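Clasmont Shared Workshop
Project Gallery: Kanden Kitchen Build

The Kanden build is a member project of the Clasmont Shared Workshop. Its purpose is to prepare a kitchen arm in simulation before any hardware is mounted on a bench. The model kitchen was assembled by members during August, and the gripper routines are now being worked through one object at a time. Members may view the full set of renders at the Flernus Street desk during opening hours.

1. The arm over the counter 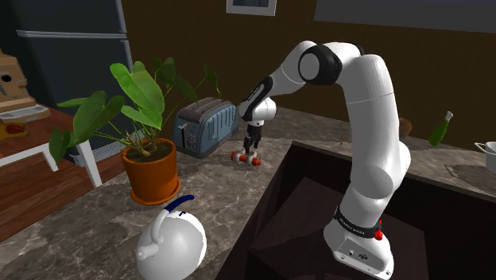
2. Layout

The arm stands at the near edge of the sink, with the toaster, the potted plant and the kettle all within the model. The small red-and-white piece under the gripper lies flat on the marble. Each routine is allotted 60 seconds and is repeated 25 times before its settings are entered in the project log. The log held 1,309 entries at the close of the last work period.

3. Close view at the gripper

The curved gray tube descends between the two black fingers. Stepped edges remain along its left side and will be reviewed when the surface files are next rebuilt.
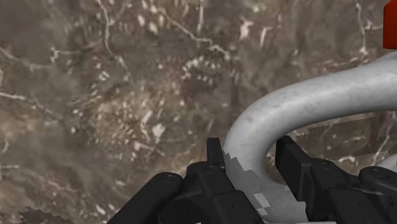 Gavalas Workshop Bulletin, No. 25

Members wishing to contribute object models should submit them to the project desk in the standard format. Models are limited to 1,000 faces each. Printed copies of this gallery are kept with the bulletin in the reading area.

Page updated 2018-09-26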